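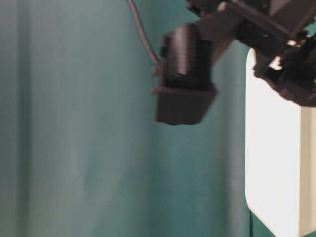 第3章 レールの取り付けと幕の吊り込み

この章では、Stemelton製の天井用カーテンレール「Plulley」を取り付け、間仕切り用の幕地「Trillis」を吊るまでの作業を扱います。日本語版はHayashiが編集しました。メーカーの原文には「誰でも短時間で完了」とありますが、所要時間は天井の下地しだいで大きく変わるので、この版では目安時間を載せていません。半日は空けておいてください。

3-1 作業前の確認

箱を開けたら、まず部品を並べて同梱の部品表と照合します。箱の側面に印刷された内容一覧は旧版のままのことがあり、あてになりません。部品表のほうを正としてください。

レールの最大全長は、継ぎ手を使った場合で587 cmです。カタログには「継ぎ手を追加すれば無制限に延長可能」という表現がありますが、Hayashiではこれを超える施工を保証の対象にしていません。継ぎ手が増えるほどランナーの引っかかりも増えます。広い開口部では、中央で分けて左右に独立したレールを二本付けるほうが、結果として扱いやすくなります。

用意するもの
・下地探し(針式。電子式だけに頼らないこと。理由は3-2を参照)
・巻尺
・水平器、またはレーザー墨出し器
・電動ドライバーと下穴用のドリル
・脚立
・養生テープ
・鉛筆
・金切りのこと平やすり(レールを切る場合)

付属の木ねじは、木下地にじかに取り付ける場合だけに使います。コンクリート天井や軽量鉄骨下地には使えません。付属の樹脂製アンカーについて、原文は「ほとんどの天井に対応」としていますが、石こうボードだけの天井に幕を吊る用途にはお勧めしません。軽いレース一枚なら保つかもしれません。Trillisは厚手の幕地で、しかも開け閉めのたびに人が引っ張ります。静かにぶら下がっているだけの重さで考えた数字は、この用途では参考になりません。

注意
天井の中に配線、配管、スプリンクラーの枝管がある場所には穴を開けないでください。図面があっても、改修後の状態と合っているとは限りません。賃貸物件では管理者の許可を先に取ってください。「原状回復できる」という説明はねじ穴がふさげるという意味で、認めるかどうかを決めるのは管理者です。

3-2 下地を探す

1. レールを付けたい線に沿って、天井に養生テープを貼ります。鉛筆の印はすべてこのテープの上に書きます。

2. 電子式の下地探しがあれば、テープに沿って端から端まで動かし、反応した位置に印を付けます。

3. 印を付けた位置を針式で刺して確かめます。針が途中で止まり、引き抜くときに抵抗があれば下地があります。すっと奥まで入る場合は空洞です。

4. 下地の幅を測ります。印の左右に少しずつずらして刺し、両端を見つけてから中心に線を引いてください。

電子式の機器は、ボードの継ぎ目やビスの頭、配線にも反応します。高価な機種でも同じことが起こります。反応があったというだけで穴を開け始めた方からの問い合わせが、Hayashiに届く相談の中でいちばん多い部類に入ります。針の跡は小さいので、惜しまず刺してください。

5. 下地がレールの線と平行に走っていて、ちょうど外れている場合は、レールの位置を下地のほうへずらします。位置を変えられないときは補強板を渡しますが、その作業は本書の範囲を超えます。工務店に相談してください。動画サイトで紹介されている「接着剤で補強する方法」は、当方では試していませんし、試す気もありません。

3-3 ブラケットの位置を決める

1. 壁から最初のブラケットまでの距離を決めます。レールの端に近いほど、幕を寄せたときのたまりを支えることになります。端のブラケットは必ず下地に固定してください。

2. 残りのブラケットを下地に合わせて割り付けます。原文の図は等間隔になっていますが、家の下地が図のとおりに並んでいる保証はありません。見た目の等間隔より下地を優先します。レールを付けてしまえば、ブラケットは下からほとんど見えません。

3. 継ぎ手を使う場合は、継ぎ手の両側にブラケットを置きます。原文は片側だけでよいとしています。片側だけの取り付けでは、使っているうちに継ぎ目の段差が開いてくることがあるので、本書では両側を標準とします。余分のブラケットは別売りです。本来は同梱すべきだと考えており、メーカーにもそう伝えてあります。

4. 天井が水平かどうかを確かめます。古い建物では、見た目ではわからない傾きがよくあります。傾いたままレールを付けると、ランナーが低いほうへ流れ、幕がひとりでに開いたり閉じたりします。傾きが大きい場合は、低くしたい側のブラケットに付属のスペーサーを挟みます。スペーサーは5枚まで重ねられると原文にありますが、3枚を超えるとねじの効きが浅くなります。4枚以上が必要なら、長いねじに替えるか、天井そのものを見てもらってください。

3-4 ブラケットを固定する

1. 印の中心に下穴を開けます。ドリルの径は使うねじより細いものを選びます。

2. ブラケットを当て、ねじを仮締めします。この段階では手で少し動く程度にしておきます。

3. 両端のブラケットの間に糸を張り、途中のブラケットを糸に合わせます。

4. 端から順に本締めします。手応えが急に軽くなったら、そのねじは効いていません。締め直しても戻らないので、位置をずらして開け直してください。

5. すべてのブラケットを手で下に引いてみます。遠慮せずに体重を少し預けるくらいの力をかけ、ぐらつきやきしみがあれば先へ進まないでください。

注意
脚立の天板に乗らないでください。電動ドライバーの締め付け力は弱めに設定し、最後は手で締めます。「カチッと鳴れば完了」とパッケージにありますが、あの音はレールの爪がはまった音で、ねじの状態とは関係がありません。

3-5 レールを切って取り付ける

1. 必要な長さを、天井の高さの位置で測ります。床で測った幅をそのまま使わないでください。壁が垂直でないことは珍しくありません。

2. 測った長さから、両端のキャップの厚みを引いてレールに印を付けます。

3. 金切りのこで切ります。切る向きが斜めになるとキャップがはまりません。添え木を当てると楽です。

4. 切り口の内側と外側にやすりをかけ、溝の中の切り粉を取り除きます。粉が残っていると、最初の数日は問題なく動き、そのあとランナーが重くなります。故障として返送されてくる品の溝を調べると、切り粉が詰まっていることがよくあります。

5. 片側のキャップを付け、必要な数のランナーを溝に入れてから、反対側のキャップを付けます。ランナーは幕のフックの数より一つか二つ多めに入れておくと、割れたときにレールを外さずに済みます。

6. レールの奥側をブラケットの爪に掛け、手前を押し上げてはめます。長いレールでは必ず二人で作業してください。

7. 全長にわたってランナーを往復させます。引っかかる場所があれば、その近くのブラケットが糸の線から外れています。潤滑剤を吹き付けても一時しのぎにしかなりません。油性のものはほこりを集めて、かえって動きを悪くします。

3-6 幕を準備する

Trillisの既製サイズのうち、本書で前提としているのは丈203 cmのものです。ほかの丈や別注品でも手順は同じですが、フックの位置の調整幅が足りるかどうかは先に確認してください。

1. 幕を袋から出し、広い場所で広げます。たたみじわはかなりはっきり付いています。「吊るしておけば自然に取れる」という説明は半分ほど信じてください。浅いしわは確かに目立たなくなりますが、折り目の角は残ることがあります。

2. 気になる折り目にはスチームを当てます。生地から少し離し、裏側から使ってください。アイロンを押し当てるとてかりが出ることがあるので、裾の内側など目立たない場所で試してからにします。

3. 丈を確かめます。ランナーの穴から床までの距離を、レールの両端と中央で測ります。三か所の値が違うのがふつうで、いちばん短い値に合わせます。

4. フックを幕の上端の芯地に差し込みます。両端は必ず縁に寄せ、間はひだの根元に合わせます。

防音、断熱について
商品ページには「静かで快適な空間に」とあります。布一枚で隣の話し声が聞こえなくなることはありません。部屋の響きがいくらか和らいだと感じる方はいますが、音を遮る目的で購入された場合、期待に届かない可能性が高いと考えてください。冷暖房についても同様で、上と下にすき間があれば空気はそこを通ります。目隠しと緩い間仕切りとしてなら、十分役に立ちます。

3-7 幕を吊る

1. 幕をたたんだまま腕に掛け、脚立に上がります。床に垂らした幕を踏んで脚立から落ちる事故を避けるため、下で裾を持つ人がいると安心です。

2. レールの端のランナーに、幕の端のフックを掛けます。

3. 順番に掛けていきます。一つ飛ばすと、そこから先のひだがすべてずれます。途中で数が合わなくなったら、最後まで掛けて帳尻を合わせようとせず、ずれた場所まで戻ってください。

4. 端まで掛け終えたら、幕を全開にし、ひだを上から下へ手でなでてそろえます。

5. そろえた幕を、柔らかいひもや余り布で三か所ほど軽く縛り、一晩置きます。きつく縛ると横じわが付きます。形状記憶加工の生地ではないので、この作業を省くと、ひだの深さはなかなかそろいません。

6. ひもを外して幕を閉め、裾と床のすき間を見ます。裾が床を擦る場合はフックの高さを調整してください。幕は吊ってからわずかに伸びることがあるため、最初からぎりぎりの丈に合わせないほうが無難です。

色の見え方
厚手の無地の幕は、ひだの山と谷、照明の位置で色の濃さがかなり違って見えます。届いた品の色むらを疑う前に、幕を平らに広げ、昼間の光で見比べてください。それでも差がある場合は、製品ラベルの番号を控えてHayashiに連絡してください。画面の色と違うという理由だけでは交換を受けていません。生地見本を先に取り寄せるのが確実です。

3-8 うまくいかないとき

幕が途中で止まる
ランナーが割れていないか、継ぎ目に段差がないかを見ます。どちらでもなければ、切り粉かブラケットのずれを疑います。

幕が片側へ流れる
レールが傾いています。3-3の手順4に戻ります。端に止め具を付ければ流れは止まりますが、傾きは直りません。

ブラケットの周りにひびが出た
すぐに幕を外してください。様子を見るという選択は勧めません。ねじが下地を外れているか、ボードだけに荷重がかかっています。

真ん中がたわんで見える
糸を張り直して確かめます。天井の模様や回り縁が曲がっているために、レールがたわんで見えることもあります。

レールの清掃と幕の洗濯については第4章を参照してください。取り付けからひと月たったら、すべてのねじを一度締め直します。原文では「メンテナンス不要」となっていますが、この締め直しは行ってください。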